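Household Chores Program: Progress Report for May
Prepared by the Fitix project team for the Jaber fund

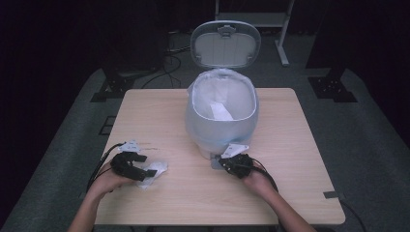

When we applied for this grant we said that picking up litter and putting it in a bin was a chore any household machine should manage within the first period. We would like to revise the word "any."

The work this period was tidying up after people, and mostly trash. We planned 400 demonstrations of the pedal bin task and finished 323. In each one, a person holding a pair of grippers opens the lid with one and deals with the tissue with the other. People are very good at this. They were good at it before we got the money, so we don't claim it as a result.

The machine, which we have been calling Timau in our paperwork, learns from those demonstrations and then has a go by itself. Out of 44 unassisted attempts on the full task, it got the tissue into the bin 21 times. Your program office asked us to say plainly whether that is good. It is better than last period, when the figure was zero. It is worse than a bored teenager.

Where it goes wrong:

Letting go. A tissue weighs nothing and clings. Timau carries it to the right spot, opens its jaws, and takes the tissue home again. This was the largest group of failures.

The pedal. It was designed for a foot with a leg behind it. Press too gently and the lid stays shut; press too hard and the whole bin scoots away. We have tried sticking the bin down, which helps, but we doubt your eventual customers will want their trash glued to anything.

The liner. A loose bag edge gets caught about as often as the tissue does. On two occasions Timau removed the bag and everything in it. Strictly speaking that is also a chore, and we have logged it separately.

The shop-floor half of the program is behind. The Skusdale store has agreed to let us work in its stockroom after closing, on the condition that nothing moves by itself while staff are in there. Shelf tidying starts once the bin numbers improve. We had hoped to start it already.

Spending is on plan, apart from tissues, where we were naive.

For next period we ask to keep the bin task, add a second style of bin with a swing lid, and move the laundry folding target back by one period. The remaining 77 demonstrations will be done first.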